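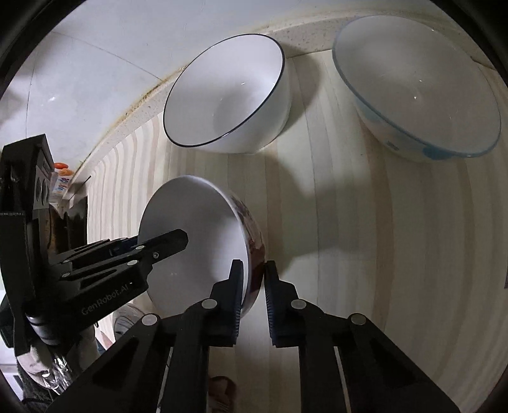

Still fighting with the striped tablecloth, so I'm reopening my own ticket. Short version for anyone new: I bought the Plarnar cloth in May, washed it once, and ever since then it will not lie flat on the table. The stripes should run dead straight, and mine bow out to the right once you get past the bowls, and near the left edge they bunch up into tight little waves. I set three bowls on it, the plain white one with the dark rim and the two patterned ones, hoping they'd hold it down a bit, and you can see how much good that did on the left.

What I've tried so far:

8/4/20 - Ironed it on the back, cotton setting, no steam. Looked great on the board! Put it on the table, smoothed it out with my hands, went to make coffee, came back and the left side had crept up again.

Next try - washed it at 40 (my machine is an old European one, so that's Celsius) and hung it over the shower rail instead of using the dryer. The label says tumble low is fine but I've stopped trusting the label. It came out softer but the waves were in the same place.

After that - took off the Coller felt pad I keep underneath, in case the two were gripping each other. This did help some. Without the felt the middle relaxed a lot, and now it's mostly the one edge being stubborn. Problem is I really want the felt back, because bowls on a bare tabletop make such a racket at breakfast (and my downstairs neighbor has opinions).

Then - Belay tablecloth clips, 2 on the short side. They hold, sure, but they pull the hem into points and I keep catching my sleeve on them. Took them off again.

Support at Fultimon, where I ordered it, asked me whether the cloth was cut off grain. I had to look that up. I folded it corner to corner and the hems miss each other by a good thumb's width, so my guess is yes - it was cut crooked and the first wash just let it go back to where it wanted to be. Does that sound right to anybody who sews?

Viorica Vasiliu wrote back on the earlier thread that I should wet it through, pull it on the diagonal and dry it flat on towels. I haven't done that yet, I don't have enough floor. Will try it at my sister's and post here after.

Status: open. Exchange request sent to Fultimon, no answer yet.

2 comments
200 shares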